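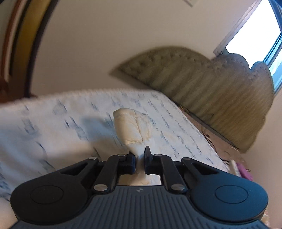 22/05/2025
Garment folding, puffer jacket, bedroom set-up
Entry: E. Kļaviņa. Copies to Ngọc Lý, Bảo Phùng.

Purpose: settle a fold order for the white quilted jacket before it goes on the Stasora sheet. The April order was written for shirts and does not carry over. Padding holds air and the panels spring back if they are folded too soon.

Surface: bed with the quilted cover left on. Nathalie wanted a table. I kept the bed because the list specifies a domestic surface and the jacket slides less on quilting than on a laminate top. Drawback: soft support, so hand pressure goes into the mattress and less of it into the jacket. Pressing times below are for the bed only.

Start state: front side up, zipper closed, collar toward the headboard, hem toward the operator. Sleeves out to the sides. No need to get them symmetrical at this stage.
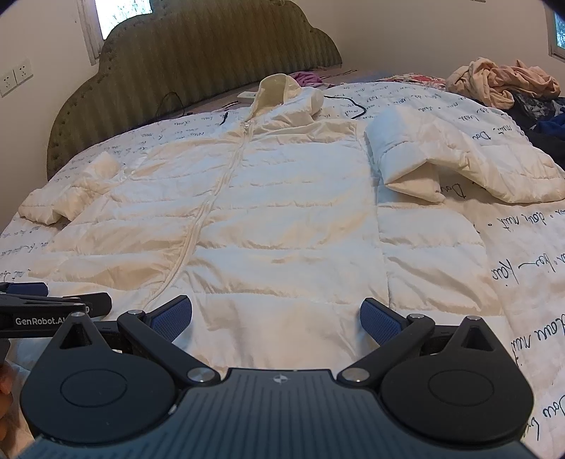 Jacket at start state, before sleeves are straightened.

Order as worked out:

1. Straighten sleeves. Grip at the end, pull outward along the line of the sleeve, lay down. Check underneath for a doubled flap near the shoulder. If one is left in, it makes a lump in the finished packet that cannot be pressed out later.
2. Press front panels from the zipper outward, 7 seconds per side. Work along the stitched channels. Pressing across them moves the fill into the next band.
3. Right sleeve across the body, then left over it. Sleeve ends stop short of the opposite side seam.
4. Side sections in to meet the sleeves.
5. Hem up to mid-chest, press, then once more to the base of the collar.
6. Collar stays out until last. Folded in early, it pushes the top layer open.

Result: 3 runs, all by hand. Run 1 abandoned at step 4, left sleeve came back out. Runs 2 and 3 completed. Packet in run 3 was flatter but the zipper sat off center. This comes from the zipper lying on a diagonal at the start. Add to step 1: bring zipper parallel to side seams before touching the sleeves.

Grip points: a single layer of shell pinches and slips. Take the full thickness with a seam inside the grip. Sang disagrees for the hem and prefers the edge alone. Not tested.

Cover: black script on white makes it easy to see where the hem ends. A plain white cover would be worse for this jacket. Sang to check whether the Quan set includes one so we can compare.

Open:
- step 2 with 3 seconds instead of 7
- same order with the zipper open
- unfolding, not started
- Bảo to confirm whether the Stunden sheet wants the collar in or out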